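About Tillari

We test household claims. A label says a thing lasts longer, goes further or cleans better, and we buy it at the shop like everyone else and find out.

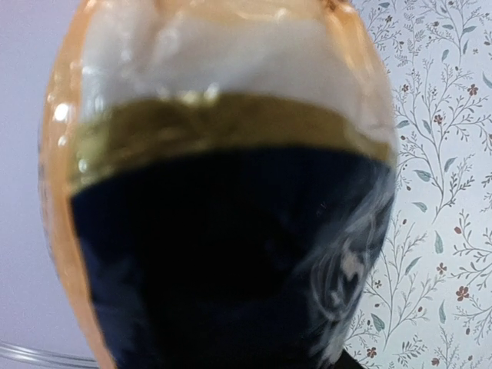
One reader wrote to us in January that testing cupboard products was a waste of good shelf space, that all the dish liquids come out of the same vat anyway, and that people should buy whatever is cheapest and stop fussing. We printed the letter. The reader may be right about the vat. We have no way of knowing what goes on in other people's factories, and we are wary of anyone who says they do. What we can look at is what's on the label and what happens at the sink.

How we started

Tillari began as a photocopied sheet handed around a few streets. It was mostly complaints. Somebody had paid extra for a "concentrated" laundry liquid and used the same amount per load as before, so where had the concentrate gone? The sheet turned into a newsletter, the newsletter into a website, and the website now pays for a rented workroom with two sinks and a washing machine older than we would like.

There are 3 of us on the payroll. We have seen what other outfits put on their pages about passion and journeys and we'll leave that to them.

What we do

We pick products that make a claim we can check at home-kitchen level. If a claim needs a chemistry lab, we say so and leave it alone, or we send it to Tralitz, the outside lab we have used for the past few years. Tralitz sends us an invoice and a table of numbers. They don't get to see what we write before it goes up, and neither do the makers.

Each test starts with a baseline, usually plain water or the cheapest thing on the shelf. You would be surprised how often plain water does well. Our stain test uses 24 squares of the same cotton sheet, and we publish photos of all of them, including the ones that make our method look silly. In one round the tea stain came out of everything, so the result told us nothing. We wrote that up too.

We have now put out more than 300 test notes. Some are out of date. Makers change a recipe and keep the bottle, or change the bottle and keep the recipe and call it new. Where we know about a change we mark the note. Where we don't, please tell us.

What we don't do

We don't give stars. We tried it and people read the stars and skipped the part where we said the test was too small to mean much.

We don't hand out badges either. If you see a "Tillari approved" sticker on something, it didn't come from us, and we would like a picture of it and the name of the shop.

We don't use the word "natural" unless we're quoting somebody. The same goes for "eco", "gentle", and any colour used as a promise - a green cap is a green cap.

Who pays

Subscribers, mainly, at 44 dollars a year. The rest comes from the MacRitchie Fund, a small family trust that gave us a grant to cover rent. Should you trust a tester with a grant? Ask us for the letter of agreement and we'll email it to you. It is two pages long and fairly dull.

We take no ads. A firm called Jinico once offered us a year's supply of sponges with no strings attached. We sent them back - postage was dearer than we expected.

Mistakes

We make them. There's a corrections page linked at the bottom of the site, newest first, and we don't take things off it. If you've tried one of our tests at home and got a different answer, write in with what you used and how much. Hard water alone can throw a result out, and ours is fairly soft.

Page last checked April 2019.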